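Household Support, Level 2
Handout 9: Clothes left on the bed

These notes go with the practical session in the bedroom unit. Read them before you come, and bring your copy of the Midument workbook, open at page 74.

What the session covers

Clearing worn or unsorted clothes from a bed, getting them into a basket, and leaving the bed fit to be made. Washing and ironing are in Handout 11. We do not fold anything in this session.

Before you start

Ask the person whose room it is. Some clothes on a bed have been put there to be worn again, and a jumper that has been on for an hour in the evening is often wanted the next morning. If the person is out, follow the room sheet. If the room sheet says nothing, leave the clothes in one tidy pile on a chair and make a note.

Look at the bedding as well. A sheet that needs changing should come off after the clothes, never with them. Small things such as socks get rolled up in sheets and end up in the wrong wash.

Lifting clothes off the bed

Work from the side you are standing on. Take the nearest item first and leave the far side until you can walk round to it. Leaning across a mattress is the most common cause of sore backs on this course.

Take hold of the cloth itself and leave the sheet where it is. With thin white sheets it is easy to pick up a fold of both, and the sheet then comes untucked along the whole side. Press down lightly, gather the item, then lift. Bunched items should be opened out once over the bed so that anything inside falls on the sheet and not on the floor.

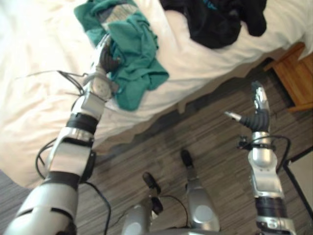
Adjoa Wumbei asked whether it would be quicker to take the whole lot in one armful and sort it at the machine. It is quicker at the bed. In the homes we visit, though, the machine is often in a kitchen or a shared laundry, and sorting there means putting worn clothes down on a worktop. Sort in the bedroom.

Dark and coloured items

Keep black and very dark clothes apart from colours until you have read the labels. If there is only one basket, put the dark items in first and lay the coloured ones on top, so that they can be taken out as two lots. Towels go with towels where there are enough of them. Benedicta Tsikata will go through the label symbols in the second half.

Check pockets now. Coins, tissues, hearing aid batteries and keys have all come up in past groups. Anything you find goes in the dish by the door and is written on the room sheet.

Setting up the basket

Raise the basket if you can. A low stool is enough, provided the base sits flat on it and does not tip when you press on one end. Put it where you can reach it without stepping over anything. Hold each item over the middle of the basket before letting go, and tuck in any sleeve left hanging over the side.

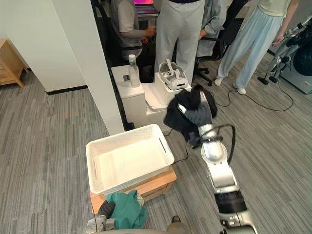
After the bed is clear

Smooth the sheet from the head end down. Check that it hangs evenly along the side and does not trail where someone could catch a foot in it. Look under the bed and behind the nightstand for dropped items.

Carry the basket by both handles. If you cannot see over the top, make two trips.

To hand in

One completed room sheet and a short account (half a page) of how you decided what to wash and what to leave. Give it to Willy Declercq or put it in the tray outside the Sowah room by 4 pm.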